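Birkden Tavern
Kitchen and Front of House Walk-Through: Checklist with Comments

Date of walk-through: February 16, 2020
Walked by: Sofia Alexiou
Accompanied by: Pádraig Quinlan, kitchen manager
Marks used: OK, FIX (before next opening), WATCH (look again in March)

1. Receiving and back door

Door closes fully on its own: FIX
The closer is weak. The door stops short of the latch unless someone pushes it. Pádraig says the drivers prop it with a milk crate during deliveries. Crate to be removed from the back step.

Door sweep in good shape: WATCH
Worn at the hinge side. No daylight showing yet.

Deliveries checked on arrival: OK
Thermometer hangs by the clipboard. Produce from Szalai was checked in and signed for while I was there.

Boxes off the floor: FIX
Fryer oil was standing directly on the floor under the coat hooks. Move to the lower shelf.

2. Walk-in cooler

Air temperature: OK
Log filled in through this morning. Same pen and same handwriting for the whole week, so I asked. It is the opening cook's job and the opening cook has not had a day off. Fine, but train a second person.

Raw meat below ready-to-eat food: OK

Containers labeled and dated: FIX
Four containers without a date: two of cooked onions, one of gravy, one of coleslaw. All discarded during the walk-through. The label roll was empty and the spare was in the office. Keep the spare in the drawer under the prep counter.

Fan guards clean: WATCH
Light dust. Put it on the monthly list.

Door gasket: OK
Replaced since the last walk-through. The old one is still leaning against the wall outside and can go in the dumpster.

3. Cook line

Hood filters: FIX
Grease is dripping at the left end over the fryer. Filters were due for a wash and were skipped. Run them tonight after close.

Hood and duct service tag current: OK
Skitex tag is on the hood and readable.

Class K extinguisher mounted and reachable: FIX
Mounted correctly, but the bread rack is parked in front of it. Mark the floor with tape and keep the rack out.

Gas shutoff known to all line staff: WATCH
Asked three people. Two pointed to it right away. The new hire did not know. Pádraig showed him on the spot. I will ask again in March.

Hand sink stocked: OK
Soap, towels and hot water. There was a ladle in the basin, which I have brought up before. Hand sinks are for hands.

4. Prep area

Cutting boards: FIX
The green board is scored deep enough to hold food. Replace it. The others can stay.

Sanitizer bucket at correct strength: OK
Tested with a strip. Pádraig changes it every 4 hours, and the times are written on the whiteboard.

Slicer guard in place: OK
Unplugged when not in use. The cut glove was beside it.

Knife storage: WATCH
The magnetic strip is crowded. Two knives had been left in the bus tub. Knives do not go in tubs or in standing water.

5. Dish room

Final rinse: OK
The Prukon machine passed on the test strip. Chemical drum has enough for the week.

Floor drain: FIX
Slow. Water was standing at the corner by the mop sink. Clear the strainer first, and call the plumber if it is still slow tomorrow.

Floor mats: OK
Hung up to dry overnight.

Racks of clean mugs and glasses air-dried: FIX
Pint glasses were stacked inside each other straight out of the machine. They need to sit in the rack until dry. Buy one more drying rack if space is the problem.
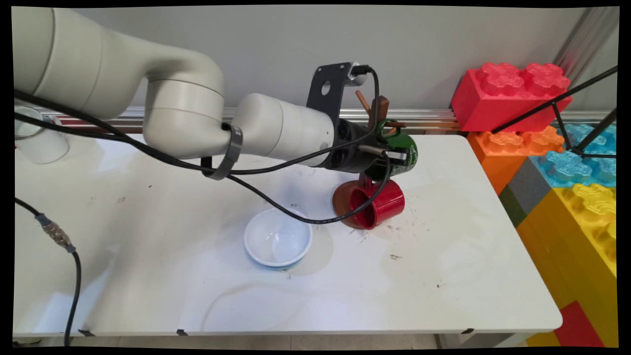 Chipped glass and china pulled: OK
There is a box for it under the counter. It needs emptying before it gets too heavy to lift.

6. Bar and dining room

Ice scoop stored outside the ice: OK
In its holder on the side of the bin.

Bar garnishes covered: FIX
Lemons and limes were uncovered at opening. The lids were on the shelf behind the register.

Exits clear and signs lit: FIX
The side exit sign has one dead bulb. The high chairs have been pushed into that hallway again. Move them to the alcove by the restrooms.

Posted occupancy: OK
Sign reads 85 and is visible from the host stand.

Loose chairs and tables: WATCH
Table 12 rocks. Tightened one leg. If it is still rocking in March, take it off the floor.

7. Pest control

Traps in place and dated: OK
All 7 stations match the map in the binder.

Signs of activity: WATCH
None in the kitchen or dry storage. Old droppings behind the soda boxes in the basement. Swept and sanitized. Check that corner at every opening and write down what you find, including when it is nothing.

Dumpster lids closed: FIX
One lid open, bags piled above the rim. Ask the hauler about an extra pickup after weekends.

Gaps around pipes sealed: OK
Steel wool and sealant where the water line comes in. Holding well.

Pádraig has a copy of this list and will initial each FIX item as it is done. Leave the finished sheet in the binder in the office, behind the temperature logs.

Signed: S. Alexiou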